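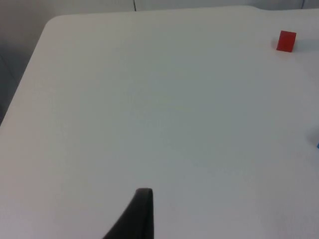

Suniren Hand Controller for Arm Teaching

Search products
Go

The Suniren is a handheld controller for recording robot arm demonstrations. The operator moves the controller, the arm follows, and the session is saved as one episode with joint positions, gripper opening and wrist camera video on the same clock. It works with any arm on the Elulcombe driver list.

Wrist view
The wrist camera looks out past the gripper finger, so the finger stays in view at the bottom of the picture. Operators use it to line up on a part such as the red cube at the far side of the white table. The view goes to the operator's monitor and is stored with the episode at the same resolution.

Two ways to teach
Remote mode: the arm copies the controller. Scaling can be set from 1:1 down to 1:4 for close work. Let go of the grip switch and the arm holds position while you move your hand back to a comfortable spot.
Hand mode: the arm goes slack against gravity and you push it through the task yourself. The trigger still opens and closes the gripper. Your hands may show up in the wrist video in this mode. If you plan to train on the video, use remote mode.

Recording a pick
1. Put the arm in its start pose with the gripper open.
2. Press the side button once. The light turns green and recording starts.
3. Travel to the part at an even speed. Long stops get recorded too.
4. Close on the part, lift, and place it.
5. Press the side button again to save, or hold it for two seconds to throw the episode away.

Move the part to a new spot before each episode, including spots near the table edge. Kamran Sial in our applications group suggests 54 good episodes for a first pick-and-place task, then more at whichever positions fail.

What's in the box
Controller, base receiver, wrist camera bracket, 23 ft receiver cable, charging cord, printed quick guide. The wrist camera and gripper are sold separately.

Specifications
Weight: 19 oz
Battery: 6 hours of recording
Buttons: trigger, grip switch, side button
Export: one folder per episode, video plus CSV

The March firmware fixes a dropped trigger signal when the battery is low. Units shipped before then should be updated before use.

Related items
Bangash Wrist Camera Bracket
Bangash Soft Finger Set
Stoswood Foot Pedal, Start/Stop
Elulcombe Driver License, Single Arm

Contact Sales | Support | Copyright Suniren | Back to top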